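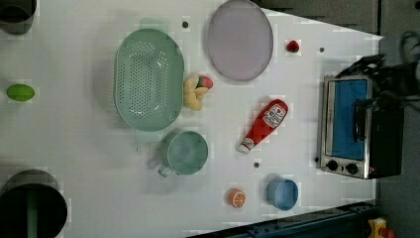
Colander, plate and toy fruit on the white table

Tellham Grounds and Gardens Association
Minutes of the July members' meeting

Meeting opened Wednesday, 7:00 p.m. Meenakshi Gounder in the chair. Thandeka Cele took the minutes. Quorum met.

1. Minutes of the last meeting
Approved with one correction. Under item 4, "Pritstead Road verge" should read "Pritstead Lane verge."

2. Mowing contract
The contract with Budum Grounds Care runs out at the end of the season. Budum has offered to renew at $182 per visit, with edging included and leaf clearance billed separately. Members asked for a second quote before deciding. Thandeka has already written to Amin Landscapes and expects a figure before the next meeting.

There was some discussion of cutting height. Several members felt the grass on the south bank was cut too short in June and has browned off. Agreed to ask Budum to raise the mower decks to 3 inches until the weather cools, and to skip the south bank altogether in any week without rain.
Action: Meenakshi to call Budum.

3. Irrigation
Zone 2 is still losing pressure. The valve box by the lower gate was opened last week and the diaphragm is split. A replacement part is on order. Until it is fitted, the beds in that zone will be watered by hand, early in the morning.

The controller is to be set to 15 minutes per zone for the lawns. The question of moving the shrub beds to drip line was raised again. It was held over until the mowing quotes are in and we know what is left in the budget.
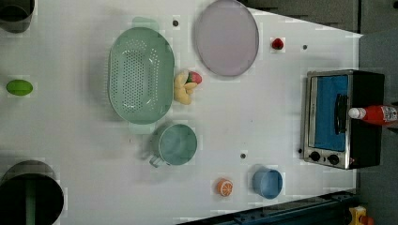
4. Mulch and beds
Nearly 100 bags of bark were put down on the entrance beds in spring. Coverage is good except under the maples, where it has washed onto the path. Suggested fixes were a low steel edge or a coarser grade of mulch. Agreed to try the coarser mulch first on the upper half and look at it again in the fall.

A member reported bindweed coming through the hedge from the vacant lot on Pritstead Lane. The owner of the lot has been written to once with no answer. A second letter will go by certified mail.
Action: Thandeka.

5. Trees
The leaning birch near the bus shelter was looked at by the arborist, who recommends taking off two limbs on the road side and checking it again next year. Approved. Work to be done after leaf drop. Stakes and ties on the young lindens should come off now; two of the ties are cutting into the bark.

6. Equipment
The string trimmer is back from repair. The blower will not start and is out of use until someone has looked at the carburetor. Members borrowing tools are asked to sign the book and to return fuel cans full.

7. Other business
Request for a bench by the rose bed. No objection in principle. Meenakshi to find out whether the city needs to approve the concrete pad.

Complaint about mowing before 8 a.m. on the north side. To be passed on to Budum with item 2.

Meeting closed 8:40 p.m. Next meeting in September, same time.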